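第三章 团队游的时间安排:集合、转场与用餐

本章要点
固定时刻与浮动时刻
转场时间怎么留
门票场次和午餐谁让谁
散客临时加入

3.1 从一张排坏的行程单说起

先看案例。Neltside 一日游,小团,领队 Rozália Jakab。上午出城,参观 Kirkel 植物园,中午回码头和另外两位客人汇合,一起吃饭。行程单上写得很顺:出发、到达、参观、返程、午餐。五行字。没有一行写“等”。

问题就出在这儿。停车场要排队,检票口要排队,上洗手间要排队。讲解有固定场次,错过一场就得等下一场。领队到了现场才去问场次,结果完整讲解听不完,只好让客人自己逛温室,逛到一半又往回赶。午餐倒是准时了,客人不太高兴。

哪一步错了?很多初学者答“出发太晚”。不全对。提早出发当然好,但这张单子的毛病是固定时刻没有先标出来。讲解开场是固定的,餐厅订位是固定的,其余都可以挪。先钉死固定的,再往中间填。顺序反了,怎么填都挤。

3.2 两类时刻

固定时刻:火车发车、渡轮开船、讲解开场、餐厅订位、酒店最晚入住。改不了,或者改起来要花钱。

浮动时刻:拍照、买纪念品、喝咖啡、自由活动。可长可短。

练习时用两种颜色的笔。红笔写固定,铅笔写浮动。红的写完先别急着往下走,看看相邻两个红字之间够不够走路、上车、再下车。不够,删一个。不要指望司机开快。

Margit Hegedűs 带过多年海岸线的团,她的办法更省事:每天最多 2 个固定时刻,上午一个下午一个,多了不接。客人要加项目,就加一天。这办法未必适合所有公司,报价高的团能这么干,低价团很难。后面 3.5 节再谈。
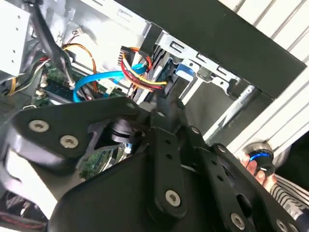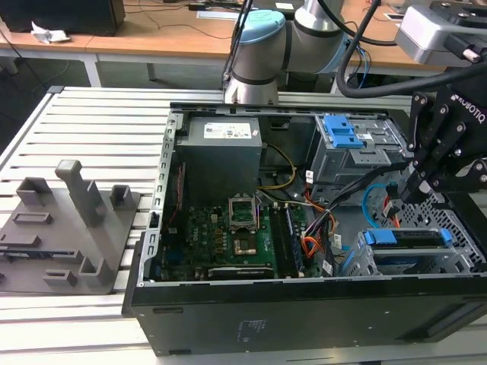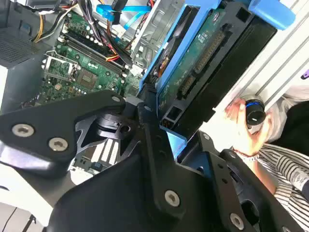
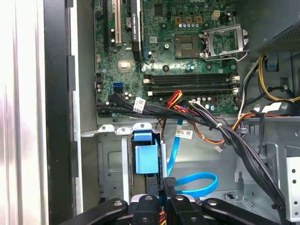
图3-1 打开侧板的台式电脑机箱,内部硬件

3.3 转场时间

转场不等于车程。地图上给的是车轮在转的时间,团队的转场从领队喊“走了”开始算,到最后一个人在下一站下车为止。中间有人找帽子,有人回去拿水杯,有人要跟门口的猫拍照。

车程以外要加什么:
集合点名
上车、放行李
停车后步行到入口
取票或换票

车程 40 分钟的路,老领队不会按 40 分钟排。Botond Kovács 的习惯是写三个数,顺的时候、平常、堵的时候,排单用中间那个,订餐厅用最后那个。新手往往三处都用第一个数。

老人多的团,步行段单独列出来。台阶也要列。Rojanasak 山道那条线,停车场到观景台看着近,全是台阶,中途没有坐的地方。踩线时没走过的路不要写进行程单,这条在第二章讲过,这里再说一遍。

季节也算进去。12 月天黑得早,下午的户外项目要整体往前提,午餐跟着提,早餐也跟着提。改一处,后面全要重新对一遍。偷懒只改一行的,当天必定出事。

3.4 午餐让不让

常见的争论:上午的参观拖了,是砍参观还是推午餐?

先看餐厅。团餐一般按时备菜,推迟太久菜凉,后面一拨客人也到了。再看有没有人在餐厅等。案例里就有两位客人已经坐下了,让他们空等,等于用一半客人的时间去补另一半的参观。这种情况砍参观。没有人等、餐厅也能改,可以推,但要在车上就打电话,不要到了门口再说。

打电话的话术不用背。说清三件事就行:几个人,几点到,有没有忌口变化。

有一种折中:把参观掰成两截,上午看必看的,剩下的饭后回来看。前提是票当天可以再入园,务必出发前问清楚。Kirkel 的案例里,没人问过这件事。

3.5 价格与松紧

行程松,价格就高。每人报价 475 的一日游和报价 1000 的一日游,差的常常不在景点数目,差在空档。便宜的团把空档拿去塞购物站,贵的团把空档留给客人。学员做预算表时请把空档也列一行,写上它值多少钱。很多人第一次做这张表,这一行是空着的。

Emiliano Moya 给 Flona 河谷做的线路可以作参考,见附录二。他在下午留了整整一段什么都不安排,客人在河边坐着,有的睡着了。回访时客人提得最多的是那条河。导游讲的内容提得倒不多,这点做讲解的同学听了可能不大舒服。

3.6 散客临时加入

单独说一下。两拨人分头走、中午汇合,看着简单,其实多出一个固定时刻。双方都要有对方的电话,都要知道迟到多久就不等了。汇合点写具体:哪个门,门的哪一侧。“码头见”不算地点,码头很长。

散客的票、餐、保险分别登记,不要并到团里一笔带过,结帐时会对不上。

课前准备

一、找一张你自己参加过的一日游行程单,没有就找家里人要一张。用红笔标出固定时刻。
二、任选两个相邻的固定时刻,写出中间的全部动作,从喊集合写起。
三、给 3.1 的案例重排一张单子。出发时间不许提前。
四、和同桌交换,互相找漏掉的“等”。

Ákos Somogyi 的踩线笔记放在本章末尾,先别看,做完第三题再翻。笔记里有几处时间和正文对不上,以以正文为准。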